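Bedding notebook, Jun 26, 2019
Sleep mats and the bedroom to do list 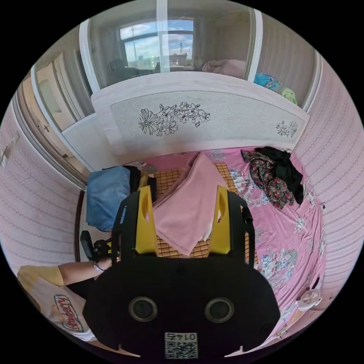

I have been going back and forth on summer mats for two weeks now and I think I'm finally settling on woven ones for the Isisberg bedrooms (the gel pads can go back to Meveo, I never warmed to them). My worry was sliding. A smooth mat on a smooth sheet wanders all over the place if the sleeper is a kicker, and I am a kicker! So the plan is mat straight on top of the fitted sheet, no topper, and a towel across it. In the room with the pink floral sheet the mat is lying in the middle of the bed with a pink towel folded over it, and I'd like to keep that arrangement for the first trial and only change the sheet fabric after.

Clothes come off the bed before we start, please. The heap with the red-and-green floral piece and the black one can go on hangers, and the folded denim goes wherever Dineo Radebe wants it, she has opinions about shelves and they are usually better than mine.

Mat notes so far:
Width 50 inches on the narrow one, too skinny for two people, fine for one.
Skarotby quoted 885 for the whole batch, delivery in August. That's late in the season but I'd still take it.
Wipe with a damp cloth, stand it up to dry, don't fold it. I folded one last year and it cracked right down the crease (still annoyed).

Dineo wants to try a cotton blanket over the mat too. I say it defeats the point, but okay, one night each way and we write down how we slept.

Still to do: ask Skarotby about bound edges, the raw ones snag on everything. Find the other pink towel.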